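Quiénes somos

Hola, somos Nindlow, un equipo pequeño que ayuda a residencias, hoteles familiares y administradores de fincas a decidir qué robots comprar, cuándo comprarlos y con qué dinero. Yo soy Mohcine Shawky y llevo la parte de presupuestos, que es la menos vistosa y la que más me gusta (sí, hay gente así, qué le vamos a hacer).

Empecé en esto vendiendo maquinaria de limpieza. Me pasaba el día enseñando catálogos y casi nunca me preguntaban por los repuestos, por las horas de formación o por quién iba a cambiar las pinzas cuando se gastaran. Luego llegaban las facturas y llegaban también las llamadas, claro. De aquellas llamadas salió Nindlow.

Cómo trabajamos

Primero vamos a verte. Miramos pasillos, ascensores, alfombras, enchufes, dónde dormiría el robot y quién estaría cerca cuando se pare. Después montamos una hoja de cálculo a la que llamamos Yook, y en ella metemos todo: compra o alquiler, seguro, mantenimiento, piezas, las horas de tu gente y un colchón para imprevistos. Calculamos siempre a 5 años, aunque el vendedor te hable solo del primero.

La visita con el plan escrito cuesta 2000 euros y no cobramos comisión de ningún fabricante. Si el plan dice que no compres, pues no compras, y nos quedamos tan amigos. Nos ha pasado más de una vez y esos clientes suelen volver cuando les cambia la plantilla o abren otra planta.

Las pruebas

Antes de firmar nada grande, pedimos seis semanas de prueba con una lista cerrada de tareas. A esa fase la llamamos Celline, y tiene su propia partida en el presupuesto para que luego no salga de otro sitio. Elegimos trabajos de andar por casa: recoger una mesa, mover una papelera, acercar una silla. Y apuntamos los minutos de ayuda humana, porque esos minutos también se pagan y en los folletos no salen por ninguna parte.

Lo ideal es empezar a hablar en febrero, con las cuentas del año anterior ya cerradas y margen para pedir ofertas con calma. Si vienes en noviembre con dinero que hay que gastar antes de Navidad te atendemos igual, ¡pero iremos todos con la lengua fuera!

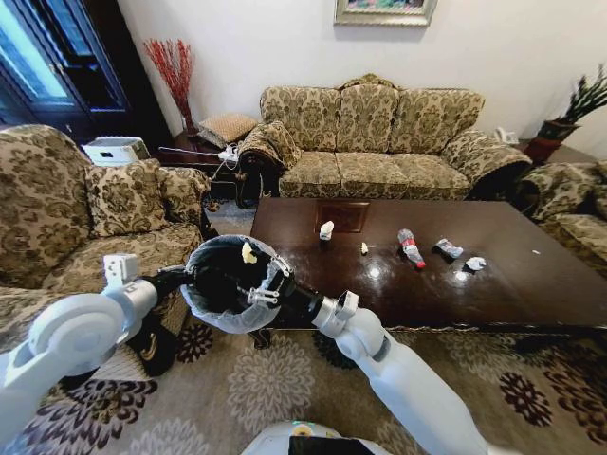

En Gimero nos comentaron que la prueba les había servido sobre todo para discutir el contrato de mantenimiento: iban a firmar el más caro y, con las horas apuntadas delante, pidieron uno más corto y guardaron la diferencia para pinzas de recambio. Me pareció muy sensato, y desde entonces ponemos los recambios en línea aparte.

Si estás dándole vueltas a una compra, escríbenos con los metros que tienes, las tareas que te quitan más tiempo y una cifra máxima, aunque sea a ojo. Contesto yo, normalmente antes de las seis de la tarde.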